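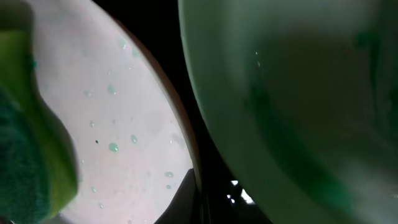

Wrist camera view, sponge against the white plate, green bowl on the right.

From: Tadeo Aravena
To: sustura-users
Date: June 30, 2019
Subject: Re: [sustura-users] how many dishwashing examples before it's worth training?

Hi all,

Sorry for the slow answer, I've been up to my elbows in suds most of June and my inbox has suffered for it. Quoting the original so the newer folks can follow along:

> We're thinking of adding a plate washing task to our set and I
> wanted to ask the people who've tried it before we buy a pile of
> crockery. How many examples did you need before the policy did
> anything sensible? Did you use real soap or fake it? And did the
> wrist camera see enough to be useful, or did you end up leaning
> on the overhead one? We only have one arm set up right now and
> not a lot of bench time, so I'd like to avoid doing the whole
> thing twice.
>
> Thanks from the Mitham bench

OK, numbers first. Our target is 2000 examples for the whole sink task and we're not there yet. I wouldn't wait for the full pile before training, though! We did a first run on a small slice just to see if the files loaded and the actions lined up with the pictures, and I'm so glad we did, because the gripper signal was shifted by 2 steps against the video. Two steps doesn't sound like much, but for a squeeze-and-wipe motion it means the model learns to close on air. We fixed the logger and threw out 29 examples recorded with the bad offset. Could have been a lot worse.

Soap: use the real stuff, and get a colored one if you can. I put a still at the top so you can see what I mean. The teal drops stand out nicely on the white plate, and you can tell the big glossy one from the smeary one higher up without squinting. We started with a clear liquid (the Rumness one, it was what we had) and on the wrist camera I couldn't find it myself when I went back to label, so I'm not sure what I expected the network to do with it. The catch is colored soap against dishes of a similar color. Look how little there is to go on over on the mint bowl, just a couple of tiny bright specks near the rim. I'd mix in plenty of dishes in different colors anyway. You don't want a model that thinks "clean" means "no teal anywhere."

About the wrist camera, yes, it sees enough, but it sees it from very, very close. When the sponge is on the left like that it eats a good chunk of the picture, and with a big bowl parked on the other side there's not much left except plate. For the wiping itself that's great. For deciding where to go next it's hopeless, so keep your overhead camera running for every single example, even the short ones. We got lazy about that for one batch and I regret it.

A few other odds and ends from our notes:

Put the dishes down differently every time. Ours crept into the same layout after lunch each day, mostly my doing, and it shows up in the data as one fat cluster. Now we shuffle after every 10 examples, whether or not anyone feels like it. Leaning the plate so you see it at a steep angle gives you a dark gap next to whatever it's leaning toward, and the depth estimates get weird in there. Keep those examples, please! They're the ones our model was worst at.

Record which side of the sponge is down. We didn't have a field for it at first and I had to go back and do it by eye. With a yellow-green foam side and a dark green scrubber it's easy enough to tell when both are showing, and miserable when only one is.

Don't toss your fumbles. If the operator slips and recovers, that's worth more to us than another perfect circle. Tag it and move on. If they drop the plate and say a bad word, sure, delete that one (the audio at least).

Wipe the lens at the start of each batch. I know, I know.

The Arboleda people asked off list if they could have our episode format, so I've written it up and I'll send it here once I've fixed the part about timestamps, which is currently wrong in a way that embarrasses me. If you're starting from scratch, maybe hold off on your own format until then and we can all use the same one? I'd much prefer that to writing another converter.

And if you do get a first slice recorded, send me a few episodes, even ugly ones. I'd like to run our current model on somebody else's plates.

Cheers,
Tadeo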